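Quick version of how I clear a bed that's turned into a dumping ground. One bed, one big lidded tote, 27 minutes if you don't stop to read old labels.

## What you need

- a big plastic tote with flaps that fold shut
- a zip bag for medicine
- a trash bag
- kitchen timer or phone

## 1. Get it all in one heap

Bed, chair, floor, whatever. Pull it to the middle of the mattress. Don't sort yet. Toys, boxes, tissues, tape, clothes, all of it together. Leave the tote open next to you so you can grab and drop.

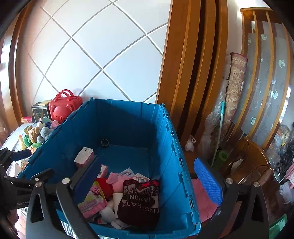
Clothes go flat at the bottom if you can stand to fold them. I mostly can't. Sweaters squash fine. Plush on top of clothes, never under anything heavy – ears get bent and stay bent.

## 2. Pull out what shouldn't go in

Before the tote gets full, take these out:

- **Medicine.** Every box. Check dates, bag it, put it up high. Not in a toy tote, ever.
- **Scissors.** Back to the drawer. Yaqin Shen taught me to do these first and she's right, you will reach into the pile without looking.
- **Flashlight.** Test it, then nightstand.
- **Tissues.** Stay out, you'll want them when the dust starts.

Tape can ride in the tote if you use it for wrapping. Mine lives there.

## 3. Hard cases and gift boxes

These eat space. Open them and fill them with teh small stuff, little toys, loose cards, rings and bits. A full case takes the same room as an empty one. If a box is nice and you're keeping it, stand it at the back by the headboard untill last. 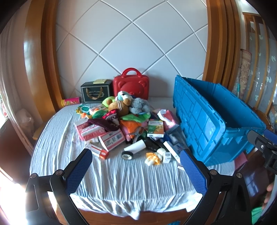 Work front to back. Small boxes first, then soft toys, then cloth. Keep a hand on the tote if it's on the mattress, it'll roll toward you.

## 4. Close it up

Flaps down. If they won't meet, take out 2 plush and try again. Don't sit on it.

Label on the short side, month only. Mine says "July – toys + sweaters". Then strip the sheet and wash it, it's been under all that stuff for a week anyway.

Closet shelf if it fits, under the window if not.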